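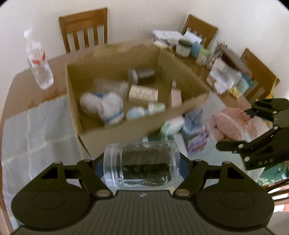 So the retraining finished last night and I have numbers! If you've been following along since December you know I've been stuck on the same question for months: when you teach a robot policy from hand-held gripper demos, do you want lots of tidy demos or fewer messy ones? I finally ran the comparison properly, and I'm going to write it down while I still remember what I did.

Quick recap for anyone new. I collect demos at a table with hand-held grippers, one per hand, and the camera on the gripper sees pretty much what a robot's wrist camera would see. No robot needed for that part, which is the whole appeal when you work out of a rented place in Radetdale and the arm lives across town. The task is packing a box. Pick up a thing, put it in the cardboard box, go on to the next thing. It sounds dull and it is the hardest thing I've tried to get a policy to do.

The two training sets were the same size, 900 single-item episodes each. The tidy set used a bare table with one box and one item at a time. For the messy set I let the table be a table. Papers at the far end, pens, bottles, a plastic sheet over part of the wood, chairs wherever they ended up, and a box that already had a plush toy and a bunch of bottles and tubs in it before the next item went in. I didn't clean up between episodes either (my favorite part of the protocol, to be fair).

Same network, same training time, same everything else. Then I tested both on the arm with 132 trials each, using a table layout neither one had trained on, with clutter.

The tidy policy got 6 in the box. Six! I watched the first stretch thinking I'd loaded the wrong checkpoint, so I stopped and checked, and nope, that was the right file. It would drift toward whatever was biggest and brightest and then hover there. The messy policy got 81, and I did a small dance in the hallway.

Now the part I care about more, which is how the messy one fails. Clear plastic is still awful. A clear jar on its side, the kind with a clear screw lid, is close to the worst object I own. When there's something dark inside, the policy seems to aim for the contents, and the fingers close too high or too far toward one end. Water bottles are the same story, except that a label gives it something to lock onto. I tried 12 extra trials with a strip of masking tape around the middle of the jar and it did better, but I don't count those, and taping every jar in the world isn't much of a research direction.

Soft stuff surprised me the other way. Knitted things, cloth, packets, all fine. The rounded finger pads are forgiving, and if you grab a knitted thing a little off center it still comes up. I had budgeted a whole week for fixing cloth and I get to spend it on jars instead.

The other failure is the full box. Once there are several items in there, the policy wants to set the new one down on top of the tallest thing, and it balances for a second and then slides off. My guess is I do this too, in the demos, and catch it with the other hand without noticing. The single-arm setup has no other hand. I went back through a pile of episodes and yeah, there's my second gripper, hanging around at the side of the view, ready to nudge. So the demos are teaching a two-handed habit to a one-armed robot. I should've caught that in December.

Next up I'm re-recording the full-box episodes with the second gripper parked and off limits, and adding a lot more clear containers. I also want to try the loader from Stultier for syncing the two gripper streams, as my own script drops frames whenever the laptop gets hot. Fodor (my name for the training machine, it's an old desktop with a very loud fan) is free until the weekend, so the first run goes on as soon as I've sorted the jar episodes.

If you want the training config, leave a comment and I'll put it up with the Lasen notes from last time. The folder names are a mess, I'm warning you now.

Posted June 3, 2025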